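# Allstead Papiertragetasche mit Kordelgriff, weiß, Serie 301

Die Serie 301 ist eine Tragetasche aus gebleichtem Kraftpapier für Einzelhandel, Apotheken, Buchhandlungen und Messebedarf. Sie wird flachliegend geliefert und von Hand oder mit einem Aufrichter geöffnet. Der Boden ist als Klotzboden ausgeführt, die Seitenfalten sind vorgerillt. Die Tasche steht nach dem Auffalten ohne Inhalt, sofern der Boden vollständig durchgedrückt wurde.

Für Lebensmittel mit direktem Kontakt ist die Ausführung 301 nicht freigegeben. Hierfür führen wir die Serie Trulum mit gesonderter Konformitätserklärung.

## Technische Daten

| Merkmal | Wert |
|---|---|
| Artikelnummer | 301-W-K |
| Material | Kraftpapier, gebleicht, einlagig |
| Flächengewicht | 110 g/m² |
| Format (B × T × H) | 260 × 120 × 350 mm |
| Griff | Papierkordel, gedreht, innen verklebt |
| Griffverstärkung | Papierstreifen, zweiseitig |
| Boden | Klotzboden, mit Einleger |
| Zulässige Traglast, ruhend | 8 kg |
| Zulässige Traglast, bewegt | 5 kg |
| Klebstoff | Dispersionskleber, lösemittelfrei |
| Verpackungseinheit | 210 Stück |
| Palette | 16 Kartons, 3360 Stück |

Die Maße gelten bei 23 °C und 50 % relativer Luftfeuchte. Zulässige Abweichung in der Breite 2 mm, in der Höhe 4 mm. Abweichungen innerhalb dieser Toleranz sind kein Reklamationsgrund.

## Griff und Traglast

Der Kordelgriff ist zwischen zwei Verstärkungsstreifen eingeklebt. Die Klebefläche reicht auf beiden Seiten bis 45 mm unter die Oberkante. Entscheidend für die Haltbarkeit ist die Aushärtung des Klebers, weshalb die Ware nach der Fertigung 48 Stunden lagert, bevor sie das Werk verlässt.

Die ruhende Traglast wird mit gleichmäßig verteiltem Prüfgut ermittelt. Bei der bewegten Traglast wird die Tasche am Griff aufgehängt und 1028 Hüben ausgesetzt. Das Prüfverfahren hat Lenka Sokol aus unserer Anwendungstechnik festgelegt; der Prüfbericht wird auf Anfrage zugesandt. Er enthält auch die Einzelwerte der Proben, die vor Erreichen der Hubzahl versagt haben.

Punktlasten sind gesondert zu betrachten. Eine einzelne Glasflasche belastet den Boden stärker als ein Bücherstapel gleichen Gewichts. Bei Flaschen ist der Bodeneinleger immer zu verwenden — auch dann, wenn das Gesamtgewicht deutlich unter der Grenze liegt.

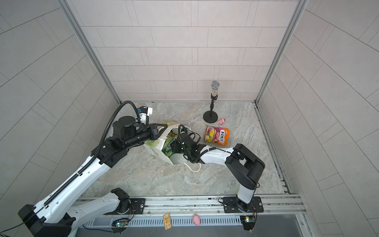 Feuchtigkeit setzt die Festigkeit herab. Nach Beregnung oder bei Kondenswasser aus gekühlter Ware gelten die Tabellenwerte nicht mehr. Eine nassfeste Ausrüstung ist für die Serie 301 nicht erhältlich, für die Serie Trulum wahlweise.

## Bedruckung

Die Tasche ist unbedruckt oder mit Kundendruck lieferbar. Standardverfahren ist Flexodruck mit wasserbasierten Farben, bis zu 2 Farben, ein- oder beidseitig. Die Seitenfalten können bedruckt werden, die Rilllinie in der Faltenmitte sollte dabei frei von feinen Schriften bleiben.

- Maximale Druckfläche Vorder- und Rückseite: 220 × 260 mm
- Abstand zur Oberkante: mindestens 60 mm (Griffverklebung)
- Abstand zur Bodenfalz: mindestens 30 mm
- Kleinste Schriftgröße positiv: 7 pt, negativ: 9 pt
- Datenformat: PDF, Schriften in Pfade umgewandelt, Sonderfarben benannt

Vollflächen in dunklen Tönen neigen auf ungestrichenem Papier zum Abrieb. Wir empfehlen in diesem Fall einen Überdrucklack. Ein Andruck auf Originalmaterial ist kostenpflichtig und verlängert die Lieferzeit um eine Woche. Für die Druckdatenprüfung ist Tobias Ridgeway zuständig.

## Ausführungen

| Artikel | Papier | Griff | Format in mm |
|---|---|---|---|
| 301-W-K | weiß | Kordel | 260 × 120 × 350 |
| 301-W-F | weiß | Flachhenkel | 260 × 120 × 350 |
| 301-B-K | braun | Kordel | 260 × 120 × 350 |
| 301-W-K-XL | weiß | Kordel | 320 × 140 × 420 |

Die Ausführung mit Flachhenkel hat eine bewegte Traglast von 4 kg. Bei der XL-Ausführung bleibt die Traglast gegenüber dem Grundformat unverändert; das größere Volumen verleitet erfahrungsgemäß zum Überladen. Auf Wunsch wird am Boden ein Lasthinweis aufgedruckt.

## Lagerung und Handhabung

Kartons trocken und liegend lagern, ohne direkten Bodenkontakt. Empfohlen sind 15 bis 25 °C und 40 bis 60 % relative Luftfeuchte. Angebrochene Kartons wieder verschließen. Nach kaltem Transport die Ware einen Tag im Verkaufsraum akklimatisieren lassen, sonst brechen die Rillungen beim Auffalten ungleichmäßig.

Zum Öffnen die Tasche an beiden Oberkanten fassen, auseinanderziehen und den Boden mit der flachen Hand nach unten drücken. Der Einleger wird zuletzt eingesetzt. Bei maschinellem Aufrichten mit dem Skitero TA sind die Sauger auf die glatte Fläche unterhalb der Griffverstärkung einzustellen. Auf den Streifen selbst ziehen sie Nebenluft.

## Entsorgung

Griff, Verstärkung und Einleger bestehen aus Papier und müssen vor der Entsorgung nicht getrennt werden. Stark verschmutzte Taschen gehören nicht in die Altpapiersammlung.

## Bestellung und Lieferung

Unbedruckte Ware ist ab einem Karton lieferbar und geht in der Regel binnen drei Arbeitstagen in den Versand. Bedruckte Ware wird ab einer Palette gefertigt, Lieferzeit fünf Wochen nach Druckfreigabe. Für Liefertermine vor dem Weihnachtsgeschäft muss die Freigabe im September vorliegen.

Produktionsbedingte Mehr- oder Mindermengen bis 10 % sind bei bedruckter Ware möglich und werden nach tatsächlicher Liefermenge berechnet. Muster der Serie 301 versenden wir unentgeltlich, je Ausführung zwei Stück. Ansprechpartnerin für Muster und Angebote ist Esperanza Escobedo, Vertrieb Innendienst, erreichbar von 8:00 bis 16:30 Uhr.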